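Surface Pattern and Repeat
Unit 4: How a motif becomes a cloth
Handout for the Wednesday group

Last time we got as far as the single motif: one leaf, one star, one teapot, drawn cleanly enough to stand by itself. Now comes the part I love most, which is what happens when you print that motif over and over across yards of fabric. A drawing you were proud of can turn into stripes you never planned. A scribble can turn into something gorgeous!

Some words we'll be using

Motif: the smallest complete drawing in the design.
Repeat (or tile): the block that contains one full set of motifs and gets copied in every direction.
Ground: the color or texture behind the motifs.
Scale: how big the motif is compared with the thing it will end up on.
Toss: a layout where motifs point every which way, so the cloth has no top or bottom.
One-way: a layout where everything stands upright. It looks lovely on curtains and it eats fabric, since every piece has to be cut facing the same direction.

The four basic layouts

Block repeat. The tile is stacked in plain rows and columns, like bathroom tile. It's the oldest and simplest layout, and still very good for checks, dots and anything meant to feel orderly.

Half-drop. Each column slides down by half the height of the tile. Your eye gets pulled along the diagonal and has a much harder time finding the seams. Most big florals are built this way, and once you know it you will spend your life spotting it in waiting rooms.

Brick. The same idea turned on its side, so each row shifts across by half a width. Try it with wide, low motifs such as boats or clouds.

Mirror. The tile is flipped as it repeats. You get medallions and faces whether you wanted them or not (Idris Harries once made a very sweet fern print that grew a row of owls, and he kept them).

Scale, and where the cloth will live

Bedding is a wonderful thing to study because it's seen two ways: from the doorway, where you take in the whole surface, and from a few inches away, with your cheek on it. A small print has to work at both distances. From the door it should settle into an even texture with no dark clumps. Up close, each motif should still be worth looking at.

Bedding also gets rumpled. Folds swallow some motifs and push others together, so a layout that depends on perfect rows will suffer. Simple outlines hold up well, and so does a mix of filled shapes and line-only shapes, because the two read differently even when they land side by side.

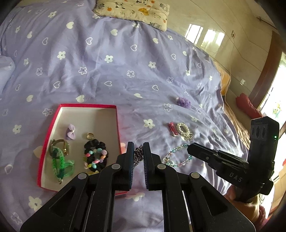 Fig. 1. White flowers and outlined hearts on a lavender ground, with a busier novelty print on the pillow.

Mixing prints is a subject of its own, and we'll come back to it with Binta Bako's quilts. For now, look at three things whenever two patterns meet: do they differ in scale, do they share a color, and is one of them quieter? You don't need all three. One strong contrast is often plenty.

Testing a repeat by hand

You'll need a square of paper, a pencil, scissors and tape.

1. Draw in the middle of the square and keep away from the edges.
2. Cut the square in half from top to bottom. Swap the halves and tape them together on the back.
3. Cut again from side to side, swap, tape.
4. Your blank edges are now in the center. Fill them in.
5. Make at least 4 photocopies and lay them edge to edge on the floor.
6. Stand on a chair (carefully) and squint.

Squinting is a real technique, I promise. It blurs the drawing and leaves only light and dark, and any gap or stripe jumps right out. Designers call those "alleys." Fill them with something small, a dot or a sprig, or nudge a motif over until the alley closes.

Reading and looking

Ffion Gough's booklet on the Probert sample books is in the studio, page 18 for the half-drops and page 21 for some truly wild mirrored paisleys. Please leave it in room 313 when you're done.

For next week

Bring one taped tile, its copies, and a scrap of printed cloth from home. Worn is fine, ugly is welcome. On the back of the tile write down which layout you used and which one you almost used. Iestyn Prothero will have the light table set up early if you'd like to trace.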